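Can a machine tidy up after a pedicure yet?

2022-06-06

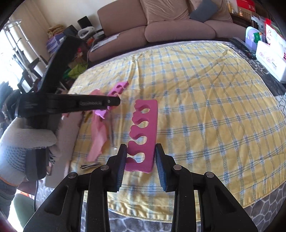
My sister asked me last month when she could buy something that would clear up after her. She does nails for friends at home and by the end of an afternoon there are foam toe separators, files, cloths and packets all over the place. I said not for a while. She wanted a better answer than that, so I have tried to write one.

I worked for eight years on a packing line at Panero, filling cartons, and for the last two of those I worked next to a machine called the Berge. It picked up tubs. It was very good at tubs. They came down the belt the same way up, the same distance apart, and it put them in a box all shift without a complaint. When we ran a short order of refill pouches it was switched off and two of us did them by hand, as a pouch never sits the same way twice.

Most of the house is pouches. Take a foam toe separator. It weighs next to nothing and it squashes when you pinch it. It has a straight side and a wavy side. Stand it on its narrow edge and you can get a grip either side of it, but it will fall over if you nudge it on the way in. Lay it flat on a soft bedspread and you have to get something under it, or press down and squeeze, and then the bedspread comes up as well. I tried this at home with a pair of kitchen tongs, which is as near as I can get to two stiff fingers. Standing up was easy enough. Flat, I picked up a fold of cover more often than I picked up the foam.

The cloth is worse. A crumpled cloth has no proper shape at all, so there is no right place to take hold of it. I can fold one without looking. With a pair of tongs in each hand it took me four goes, and I wouldn't have shown anyone the result. Thin metal tools are a different problem again, lying low and sliding away when touched.

Then there is knowing what to do with it all. A person clearing up knows that the separators go back together, the cloth goes in the wash and the empty packet goes in the bin. If the packet isn't empty it goes in the drawer. My sister's drawer is not my drawer.

Gunnel Nordin, who was my supervisor at Panero and is now at Nilden, thinks I am too gloomy. Her view is that the hands are nearly good enough already and the learning will catch up once the machines have been shown enough ordinary jobs by people. She says 400 goes at one task is a start and 2000 is better. She may well be right. I would still like to see one do it in a house it hasn't been in before, with the curtains open and the cover rucked up.

For the shop floor my answer is yes, for plenty of jobs, and it has been yes for years. For the bedroom I would say a slow and supervised maybe. I have told my sister to buy a box with a lid.

Gunnel has offered to get me into the Gistura open day in November, where they are meant to have a machine sorting laundry. I'll take one of the toe separators along in my pocket and ask if it can have a go.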